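Hastel Mesh Utensil Cup

I sell a lot of big, shiny kitchen stuff in this shop, and the thing I reorder most is a plain black cup for spatulas. It's the Hastel, it's a simple cylinder, and I've had one next to my own stove since November!

Why I like it

My old crock was so heavy I never moved it (and I never washed it either, sorry). The Hastel weighs 613 grams, so I can pick it up with one hand, and it still stays put when I drop a long spatula in. It holds my everyday tools with room left for the whisk. Trinidad Iglesias at our Flesdale store keeps 2 of them, one for wood and one for silicone, and now I want a second one too.

What goes with it

I like it beside a pink pot and a white spatula. The black calms all that pink down, and you can grab the spatula without hunting through a drawer.

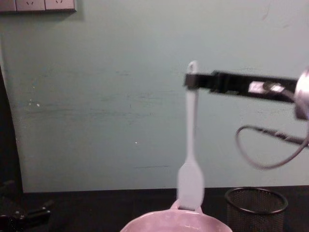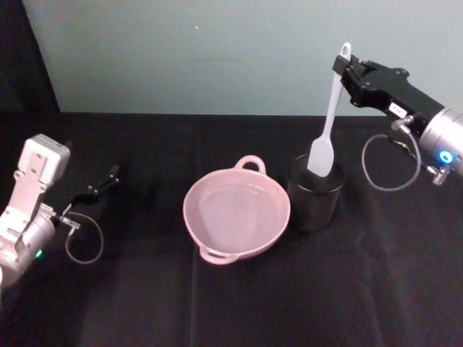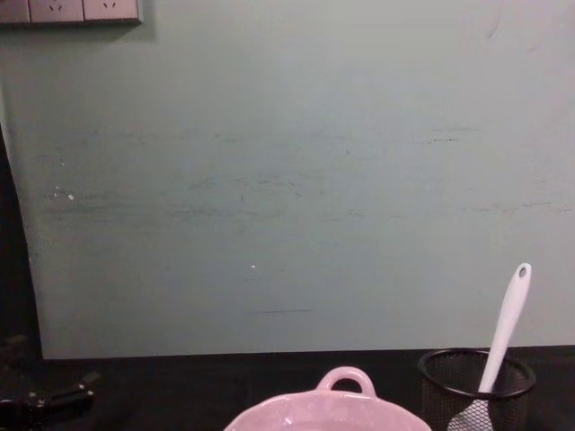 Care and ordering

Warm soapy water and a soft brush, then let it dry upside down on a towel. I wouldn't put it in the dishwasher. Orders placed before 3 in the afternoon go out the same day, and if yours shows up bent, write to me and I'll send another one.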